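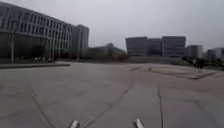 Roltside a repris le réglage de la caméra avant de son robot de plein air Kpodo, employé sur les grandes surfaces pavées du parc de bureaux de Wuditz. L'intervention, menée le mercredi 11 avril, a porté sur la fixation du capteur, son orientation et le recalage du logiciel de guidage Cendodach. Le châssis et la motorisation n'ont pas été modifiés.

Le défaut signalé par l'exploitant était une dérive latérale lente en ligne droite. Le contrôle a révélé un jeu dans le support de caméra, dû à une vis de serrage insuffisamment freinée. Le support a été déposé, nettoyé puis remonté avec un frein-filet de résistance moyenne.

Le réglage s'effectue sur site, machine à l'arrêt. Les deux pointes blanches de la partie avant, visibles en bas du champ, servent de repères fixes. Le technicien vérifie leur position par rapport à l'image de référence enregistrée à la mise en service, puis corrige le lacet et le roulis. L'horizon est contrôlé en dernier, sur la base des bâtiments éloignés.

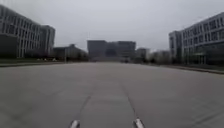 Joints et fissures

Le second point concernait le traitement du sol. Les lignes sombres du revêtement peuvent être prises pour des bords de voie lorsque le seuil de contraste est trop bas. Cendodach conserve désormais une ligne candidate seulement si elle reste stable sur plusieurs images successives et si elle est cohérente avec l'odométrie des roues. Les bordures basses demeurent la référence principale pour la limite de la zone roulable.

« Un joint droit dans l'axe est un bon appui pour vérifier le lacet, mais il ne doit pas commander la trajectoire », précise Amber Holroyd, responsable de la maintenance chez Roltside.
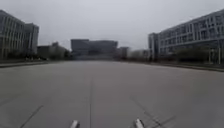 Le ciel couvert convient à ce type de réglage, l'absence d'ombres marquées limitant les fausses détections. L'exposition automatique a néanmoins été bornée, le ciel occupant une part importante du champ. La netteté de l'optique fera l'objet d'un contrôle séparé en atelier.

La fiche d'entretien du Kpodo prévoit maintenant un contrôle du serrage du support toutes les 98 heures de marche et une vérification complète de l'alignement toutes les 900 heures. Au moment de l'intervention, le compteur de la machine indiquait 3 889 heures. La nouvelle version des paramètres sera appliquée aux autres unités du site en juin.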